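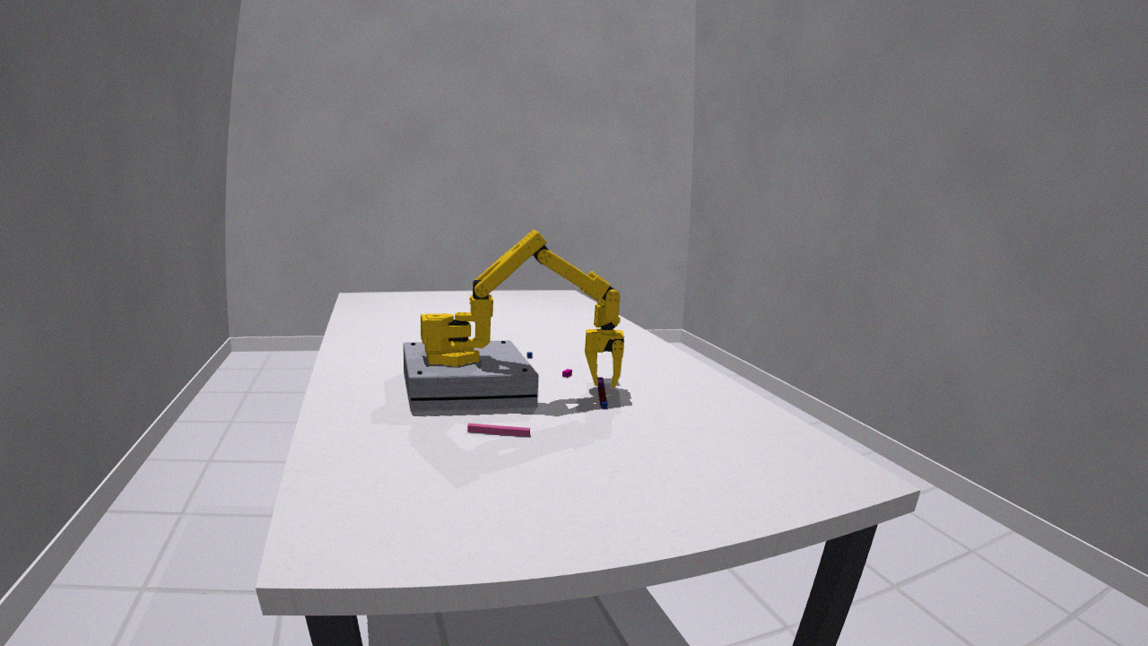 Yellow arm, gray base, white table.

I have been trying to work out what the word "smart" means on a box, and after almost a month of this I don't think it means anything.

It started with the thermostat. Ours died in November and I bought a Kesow because it was on sale and because the box promised it would "learn your routine." Fine. My routine is that I get up, I'm cold, and I want it to be warmer. I could have told it that in 5 seconds. It wanted 30 days.

What it learned, as far as I can tell, is that I leave the house at times I don't leave the house. One afternoon it went up to 84. I have a dog and two ficus trees and none of them asked for this. The app said I was in "Comfort Balance," with a little leaf next to it. I have never found out what the leaf is for.

Bo-ram Ra, who I used to share an office with, swears by hers. She says her bills went down. I asked what else changed and she said well, they also got new windows. So.

I'm not against gadgets. I like my dishwasher. I like the old Bakano radio in the garage, which has two knobs and picks up a station that plays nothing but polka before 7 a.m. But I'd like somebody to show me the before and after with everything else held still, and the companies never do. They show you a chart with no numbers up the side. The Kesow one has a line that goes down, and the label under it says "waste." Waste of what? Measured where?

I wrote to support and asked. The reply thanked me for being part of the family and linked me to the page I had just read.

Ye-seo Na left a comment on my last post saying the trick is to turn off the learning part and set a plain schedule by hand. I did that last night – it took a while to find the menu – and the house was warm when I got up. So now I own an expensive timer. My parents had one of those in the hallway, with little plastic pins you pushed in, and it was still going when they sold the place.

I'll check the gas bill when it comes and post it either way. Somebody also asked about the Golob water heater controller. I haven't tried it and I'm not going to.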